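Home > Field Notes > Open Days

Print this page | E-mail this article

Dish handling at Hulley's open day

Tostbridge, 10 May 2024

Hulley opened its test kitchen to visitors this spring. The lead engineer on its Ponero project answered questions at the counter – mostly about bowls.

"Steel is hard to grip and harder to see," the engineer said. "It reflects the window."

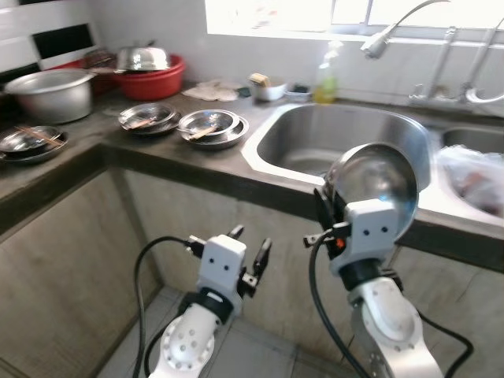 Reach and cables

The log lists 1,563 grasps, some 112 of them failed. "Cable routing limits us more than the motors do."

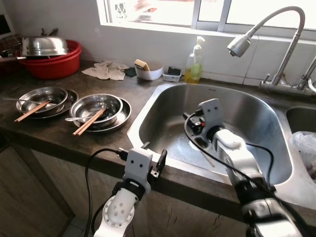 Fingers

The finger covering comes from Tyagi and is replaced after 25 hours. "We tried smooth pads in July. They slid."
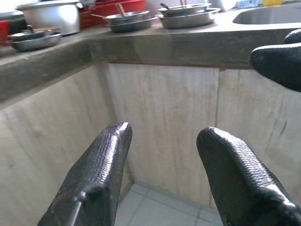
Wear is the next item on the work plan. The engineer wants a covering that lasts twice as long at the same grip force. The present one has a fine woven texture, and "the texture goes first, at the tip."

We use cookies to measure traffic. Accept | Settings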